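Comparing Two Fingertips for CPU Socket Work

Wellberg gave our bench a week to answer one question: can the same gripper handle a processor and the cooler that goes over it? I love this kind of problem, and an old Dell tower turns out to be a great test piece. You'll need two sets of fingertips (we used the Trenolen narrow tip and the Gurkutora wide pad), a wrist camera, a fixed camera and a controller that logs finger force. Ours runs Pap.

1. Lay the tower on its side and take the panel off. Clamp the case if your table lets it slide.

2. Teach a hover point above the socket with the fingers closed. Save it under its own name, because you'll come back to it for every run.

3. Drop to 10 percent speed and jog down toward the board. Watch both camera views while you do it – the fixed view shows how near the arm is to the case walls, and the wrist view shows where the tip really is. 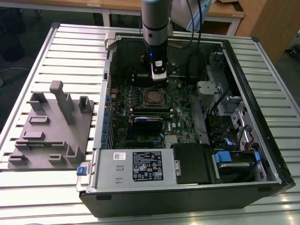
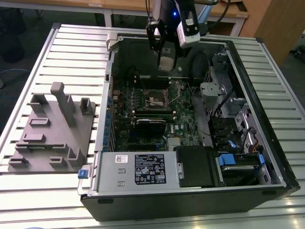 Second one: a cooler in the fingers, over the socket.
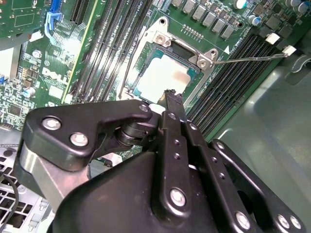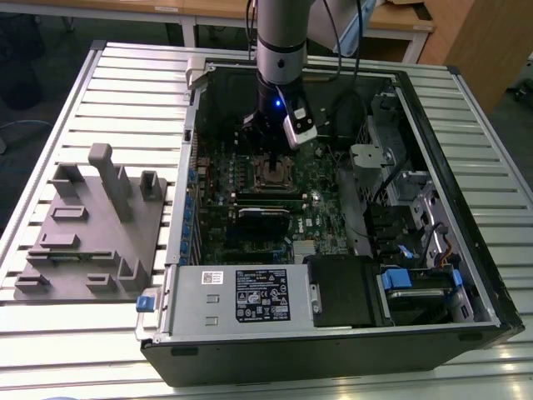
4. Set the force limit before you touch any part. Start at 6 newtons for the processor and go up in small steps. The cooler will take far more, so keep two separate profiles and load the right one every time!

5. Run each fingertip set the same number of times. We did 126 tries with the narrow tip and 109 with the wide pad before a cable clip gave out, so compare rates and leave the raw totals alone.

6. Log every miss with a short note: slipped, tilted, touched the bracket, or stopped on force. Those notes taught me more than the success rate did.

The narrow tip was my favorite for the processor. It gets in beside the bracket with room to spare, and you can still see past it on the wrist view. The wide pad was steadier on the cooler, but I had to raise the approach height to clear the memory slots.

If your wrist view washes out over shiny metal, lock the exposure by hand and then redo step 2. Changing it halfway through a set threw off our part finder, and I lost most of a July afternoon to that one.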